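About Nolgate

Welcome! We're Nolgate, a small company that gathers examples for machines that learn. If you want a robot to tidy a table, put a cup away or pick up a bottle without dropping it, somebody has to show it how, over and over and in lots of different ways. We're the people who do the showing, and we love it.

Seema Bansal and Maeve Mac Suibhne started the company after meeting on a project that needed 1000 recordings of ordinary household jobs and had managed to collect 80. The recordings they did have were all made on the same bare bench, by the same person, with the same blue block. Seema went out and bought some flowers and a tablecloth. Things picked up from there.

There are nine of us now, and we work out of the old Ó Dálaigh building, up the stairs and past the bicycle rack (ring twice, the bell is shy).

What we do all day

We work with hand-held grippers, one in each hand. You hold them the way you'd hold a pair of big kitchen tongs, and you do the job with them: pick up, put down, open, close, pass from left to right. The printed markers on the cubes let us follow where each gripper goes, so a person's movements can be turned into something a robot arm can learn from. No arm is needed while we record, and so we can set up nearly anywhere there's a table and a bit of light.
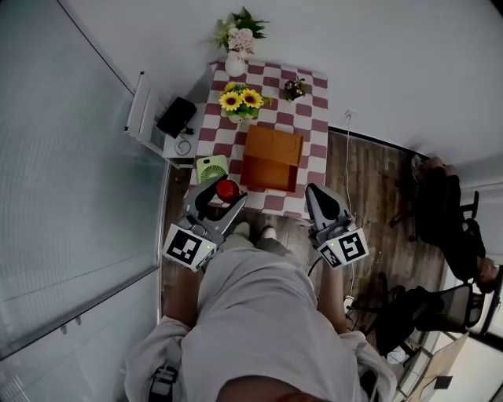

Both grippers at the table, with the left one open around the red cup.

Most new people are surprised by how much of the work is in the table itself. We change cloths, swap boxes, move the vases about and put things where they'll be slightly in the way. A learning system that has only ever seen a cup in one spot will look for it in that spot for ever, and we'd like it to do better than that. Maeve keeps a shelf of objects sorted by how annoying they are to hold, and she adds to it whenever she goes past a charity shop. The egg cups have a whole row to themselves — don't ask about the egg cups unless you have half an hour.

Every task starts as a short written card. It says what should be done and where things should end up, and it leaves the how to the person holding the grippers. One of us will go in from the side, another from the top, and both are welcome. We keep the fumbles as well, marked as fumbles, because a second try at a slippery thing is well worth learning from. 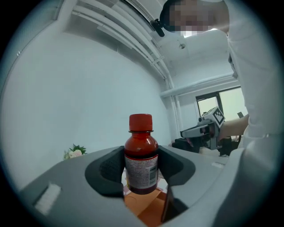
Small things with smooth sides are a favourite of ours. You find out very quickly how hard to squeeze, and you find out again the next morning when your hands have forgotten. We record in short sets of five and then swap over, so that everyone's wrists get a rest and each task gets done by more than one pair of hands.

Who we work with

Our longest-running project is Ploltlow, a collection of two-handed table tasks that we've been adding to since our first July. We also check and sort recordings for Floltine, who build the software side and who are very patient with our file names. Seema looks after the recording sessions and trains everybody who joins. Maeve writes the task cards and goes through the finished sets, with the sound of tea being made somewhere behind her.

Come and have a go

We like visitors! School groups, students and curious neighbours have all had a turn with the grippers, and children tend to get the hang of them faster than their teachers. You don't need to know any programming to work here either. Steady hands help, and so does a liking for small puzzles. If that sounds like you, write to Seema and tell her about the most awkward thing you've ever had to pick up.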